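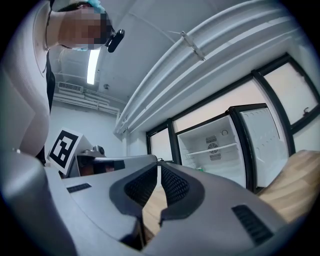 About Wurkport

Wurkport is a contract textile laboratory. We test household and hospitality fabrics for shrinkage, seam strength, pilling and color loss, and we report the results to mills, importers and laundries. The company was formed when the Landus fabric bench and the Eglītis dye laboratory merged their records and moved into one building on the Cistunwood site.

What we test

Most of our work is on flat goods: sheets, towels, napkins and table covers. We also accept knitwear, though knits are conditioned for longer before measurement and are quoted separately. Leather, carpet and coated fabrics are outside our scope.

How samples are handled

Each sample is logged on arrival and conditioned at a fixed temperature and humidity until its weight is stable. Specimens are then cut clear of the selvage. Wash programs run to 25 cycles as standard, or 100 cycles for goods meant for commercial laundries. Abrasion specimens are inspected every 1000 rubs until the first yarn breaks. Color change is graded against gray scales by two readers working separately — if their grades differ, a third reading is taken and all three appear in the report.

Reports

A report lists the method, the equipment settings, every individual reading and the mean. We do not issue pass or fail statements unless the client supplies a written specification. Cut remnants are kept for one year and then recycled as wiping cloth.

Sending samples

Please send at least two meters of full-width fabric, unwashed, with the fiber content marked on the outside of the package. The wash room closes for maintenance during the first two weeks of July; samples received then are logged and stored.

Page last revised Apr 27, 2022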